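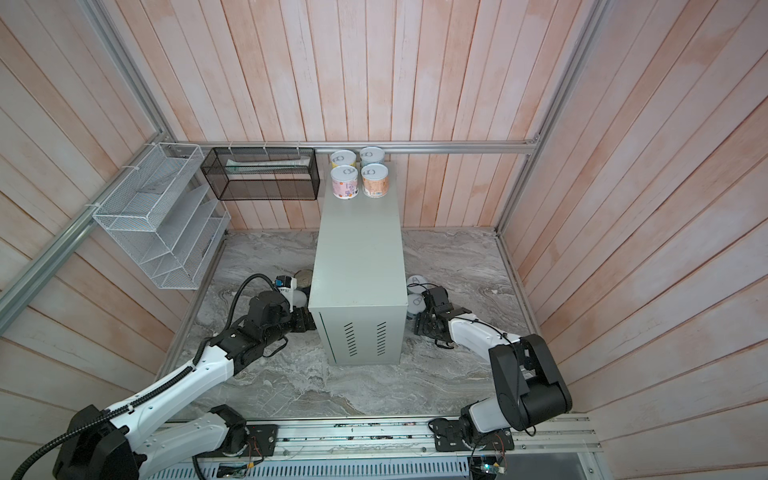
Cans on the cabinet, marble-patterned floor, basket on the back wall.

Raltoslow Cans and Cabinet, notes for users

What this is

740 short episodes of canned goods being put on and taken off a metal cabinet. Reet Kuusk set up the layouts and Ilze Laur wrote the labels. Please read the problems section before you quote any of the numbers.

What is in it

The cabinet is a tall, pale gray-green box with ventilation slots on the front. Its top is small, and a two-by-two grid of pull-tab cans is the layout used most. Other cans start on the floor, upright or on their sides. The wire basket and the tiered organizer stay where they are in every episode.

Task names

stack_top: cans go from the floor to the top of the cabinet
clear_top: cans go from the top to the floor
stand_up: a can on its side is set upright

Known problems

"Tidy" is a label in the annotation file. We don't think it means much. Ilze counted a layout as tidy if no can touched the edge of the cabinet top. Reet wanted the pull tabs lined up as well, and for the first 2 batches her rule was used. The two sets were never reconciled.

Can names come from label colors, and that works badly. "Pink" covers a pink-and-white label and a yellow-and-pink one. Plain white cans are all filed under "white", whatever they hold.

The claim in the older Filus notes that this set covers "kitchen storage" is too generous. It covers one cabinet and one floor. We would not expect results to carry over to a pantry shelf, and we have not tested it.

Batch 5 has no stand_up labels. They were lost in December and have not been redone.

Changes

15 March 2019: duplicate layouts removed, color names left alone.

Questions about labels go to Ilze Laur, layouts to Reet Kuusk.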